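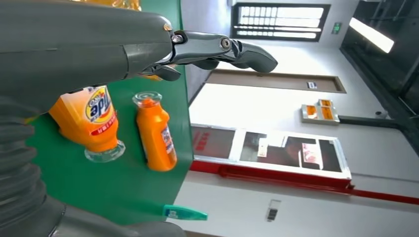 Home Explore Notifications Messages Lists Profile More

I have lived in this apartment for six years and I am only now dealing with the laundry corner. Thread, because I have opinions and a free afternoon.

Started by pulling every bottle off the shelf over the washer and putting it all on the table. I own so much detergent. SO much. Most of it is Tide, because that's what my mother bought and I've never been brave enough to stray for long.

The shelf itself is original to the building, which went up in 1973, and I believe the sticky ring in the back left corner did too. Hot water, dish soap, an old gift card as a scraper. Took me 25 minutes and I've lost the gift card to the cause.

Okay, orange bottles. I had a big one going AND a smaller one going at the same time. Why do I do this? I open the new one while there's still a good inch in the old one, then feel guilty and keep both forever.

My plan was to pour the leftovers together, but then I read the labels (first time in my life!) and they weren't the same stuff. So no mixing. I'm finishing the small one first and the big one goes behind it where I can't get at it.

Also please don't be like me and use the cap as a "fill it to the top" situation. There are lines in there. The lines mean something. My towels have been stiff as a board since January and I blamed the dryer this whole time.

Fix for stiff towels, in case you're in the same boat: run them once with no detergent at all, warm water, extra rinse. I did one load and the suds that came out of those "clean" towels — I was embarrassed in my own home.

Somebody's going to ask about the bin, so: it's a Zimby, the low one with the handles cut into the sides. I got it for the bottles to stand in so drips land in the bin and not on my nice clean shelf. It holds up to 13 pounds, says the tag, and I'm testing that.

I also bought the Sello hooks for the lint brush and the mesh bags. One hook fell off already. I probably didn't wipe the wall well enough, so I'm giving it a second chance tonight.

Things I threw out: a box of dryer sheets that smelled like nothing, a stain stick worn down to the plastic, a single glove, and a sample packet of something that had turned into a brick.

Things I kept even though I shouldn't have: every one of the extra measuring caps. They're good for paint! They're good for watering tiny plants! I will not be taking questions.

Took a break in the middle to walk down to Ông for noodles, came home, and the whole place smelled like laundry from the hallway. Not mad about it. Windows are open anyway.

Next up is the cabinet under the bathroom sink, which I'm scared of. There's a jug in there from when I lived on Jonham and I don't remember what's in it.

Does anybody have a trick for getting dried detergent out of cap threads? I've got mine soaking in a mug — a mug I don't drink from, relax — and it's slow going.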